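Search this site
Enter keywords
Advanced search

4. Discussion

4.1 What the comfort ratings can and cannot carry

The headline result of the Virnell trial was that workers who were given a new adjustable chair reported less lower back discomfort after 6 weeks than workers who kept the chair they had. We do not dispute the arithmetic. We repeated it from the released ratings and got the same group means. What we doubt is the step from those means to the claim, now repeated in a good deal of purchasing advice, that the chair did the work.

Consider what the two groups were told. The first group had an old chair taken away and a new one delivered, with a fitting session in which a trained person adjusted the seat height, the armrests and the headrest and asked how everything felt. The second group got a form to fill in. Every worker knew which group they were in. Anyone who has bought a mattress knows how a person feels about it in the first month, and few people who have just been handed an expensive gift by their employer will rate it as no better than the old one. A comparison in which one side gets attention and a present, and the other side gets paperwork, will find a difference most of the time, whatever the object is.

The Zinlow study tried to deal with this by giving both groups a fitting session. The gap between them shrank by more than half. The authors describe the remaining gap as "robust." With 490 workers in the analysis and a difference that small on a ten-point scale, we would have chosen another word. It is also smaller than the day-to-day swing in a single worker's own rating, which the authors report in a supplementary table and do not bring up again.

4.2 Which part of the chair?

Even if we grant that the chairs helped, the published work gives little idea of which feature should get the credit. The models supplied in these trials differed from the old ones in nearly every way at once. They had mesh where the old ones had foam, a tilting seat, more settings on the arms, and in most cases a headrest. A buyer reading the summary would be entitled to think that the headrest mattered, because the summaries mention it first. Neither trial tested it. The one piece of direct evidence we found, in the Bahrami sitting logs, suggests that people doing keyboard work spend very little of the day with their head against anything. They lean back to talk on the phone or to read, and then they lean forward again. A headrest may be pleasant in those moments. It is hard to see how it could change the state of the lower back.

Mesh is a similar case. It is usually defended on the ground that it lets heat escape, and this may well be so, but heat was measured in neither trial. Shape and tension vary so much from one mesh back to the next that treating "mesh" as a single condition seems to us a mistake. Two chairs that share a material can support the spine in quite different places, and a single foam chair can be set up well or badly. The word describes a fabric, and the trials have used it as if it described a posture.

4.3 Adjustment, or the lack of it

A duller explanation deserves more room than it has had. In the Lorna offices, where the new chairs had been in use since September, most workers could not name more than 2 of the controls under the seat, and many had never touched any of them after delivery. If that is typical, then what the trials compared was a chair adjusted once by a trained person against a chair adjusted by whoever sat in it last. The sensible test is to send the same trained person to the old chairs. It would cost very little. As far as we can tell it has not been done at any useful scale, and the firms that fund this kind of work have no obvious reason to pay for it.

We are aware that this is a criticism that can be made of nearly any workplace trial, and that it can be pushed too far. Some of the old chairs were plainly worn out. A seat that will not hold its height cannot be rescued by a fitting session, and replacing it is reasonable on any reading of the evidence. Our objection is to the wider advice that a sound chair should be swapped for a high-backed mesh one, at a price of $600 or more, on health grounds.

4.4 Limits of the present review

Our own review has weak points. We read only reports in English, we relied on the released ratings and could not check how they had been collected, and we had no medical records for any of the workers. The sitting logs cover office staff only and say nothing of people in control rooms or call centers, who may use a headrest far more. We also took the authors' sorting of chairs into types as given. Figure 1 shows a chair of the high-backed mesh type.

Figure 1. Black office chair with mesh headrest and mesh backrest, seen from behind.
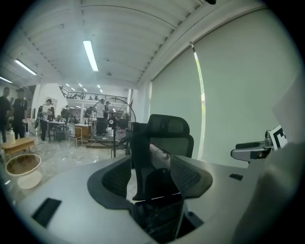

None of these gaps seems likely to rescue the stronger claims, but a trial with equal fitting in both groups, and with the headrest removed from half of the new chairs, would settle more than another round of comfort ratings.

Contact | Copyright and permissions | Back to top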